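Durkby loan store moves to a single fold for table cloths

Thursday, September 24, 2026

The Durkby tableware loan store will issue and take back all plain cloths in one standard fold starting with the next round of bookings. The change covers 2,254 cloths held at the Durkby and Imstead branches. Bowls, plates and trays are affected only where they are packed with a cloth.

Until now the two branches have folded differently. Durkby used a long fold in thirds, which suits its deep shelves. Imstead folded in half three times and stacked the result on edge. Cloths that were borrowed from one branch and returned to the other had to be opened and refolded before they could be shelved, and in May this was logged for 700 cloths. The same month had 62 sets go out with a cloth missing or in the wrong color, most of them from stacks where both folds were in use.

The new fold is a flat rectangle, two folds lengthwise and one across, with the closed edge facing the front of the shelf. It was chosen after a comparison at the Durkby work table using one cloth in each of the plain colors: red, white and green. A bowl and a plate were kept on the table so that the folded size could be checked against the items it would be packed with.

The first part of the method deals with opening the cloth out. Each cloth is picked up at its two ends and drawn out sideways above the table before it is laid down. A soft cloth will still sag in the middle when held this way, with folds hanging along its length, and the written method allows for that. The ends need to be level and the cloth clear of the table. Pulling harder to remove the sag is not recommended, as it stretches the hem.
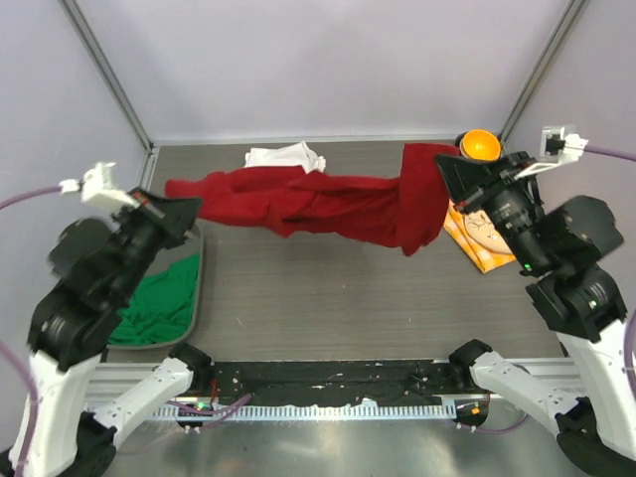

Nazmiye Çınar, who wrote the method, said most refolding comes from cloths that were never fully opened. "If there is a twist in it when you put it down, the twist goes into the fold," she said. "Then the stack leans, and someone takes it all apart on a Friday."

Cloths are handled one at a time. The others stay at the back of the table or in the shallow tray, where they may be left crumpled until their turn. The method does not ask for any sorting inside the tray. An earlier draft did, and it added time without changing the result.

The harder part to write down was when to stop. A folded white cloth can look finished from one side and still have loose fabric on the other. The cloth at the center of the comparison table had a flat, smooth panel on the left and a wrinkled mass on the right, with a small flap standing out at one corner. Under the new rule a cloth in that state is not shelved. The rumpled half is opened, smoothed outward from the fold and closed again. The smooth half is left alone.

Small creases are accepted. So are slightly rumpled edges, as long as the outline is roughly rectangular and the cloth lies flat enough to carry another on top.
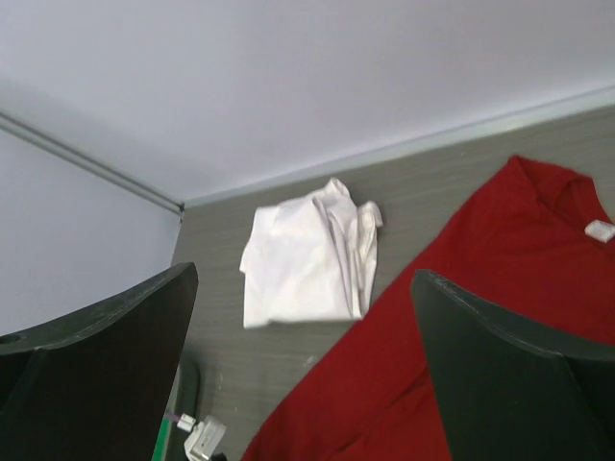
What changes for borrowers

Borrowers are asked to return cloths dry and unfolded, in any order. This reverses the present rule, under which cloths had to come back folded. Return fees for unfolded cloths end at both branches. Fees for stained or torn cloths stay as they are.

Checked cloths are outside the new rule for now. They are issued flat under a plate and are mostly used as napkins or mats, so they do not go into the plain stacks. A separate note on them is planned.

Mixed sets will be laid out before packing in a fixed arrangement. The folded cloth goes to the back of the table, the bowls to the back right corner and the plate on its checked cloth just in front of them. The tray stays on the left. The middle is kept for the cloth being worked on, which should be laid out smooth before the first fold is made. Staff at Durkby have marked nothing on the tabletop and do not intend to - the positions are given in words only, with the front of the table as the reference edge.

On the comparison table the layout had a white cloth folded in a loose pile at the back, a red one flat in the middle and a green one still bunched up in the tray. Two bowls were nested in the corner, an orange one inside a dark gray one. Nesting is allowed for bowls under the new rule. Plates are packed singly. 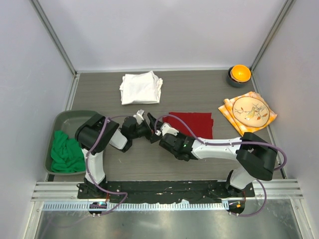
Shelving at Imstead will need to be altered, as the flat rectangle is wider than the present fold and will not stand on edge. Milan Van Damme, who manages both branches, said the lower shelves will be refitted first and the upper ones left until stock has been moved across. The fittings come from Sturnell, which also supplied the Durkby shelves. No closure is planned at either branch.

Some 200 cloths will be withdrawn during the changeover. These are older pieces whose hems have pulled out of square, so that the edges no longer meet when folded. They will be offered to the Fitzgerald craft rooms for cutting up. Replacements have been ordered in white only, which remains the color most often requested.

Van Damme said the method would be reviewed once a full stack of each color has gone out and come back. The measure used will be the number of cloths refolded before shelving, counted in the same way as in May. The time taken per cloth will not be recorded.

Bookings already confirmed are not affected. Sets due out before the changeover will be packed in the old fold of the branch that issues them and may be returned to either one, folded or unfolded. Printed copies of the method are available at the Durkby desk, and Imstead will have them when its lower shelves are in place.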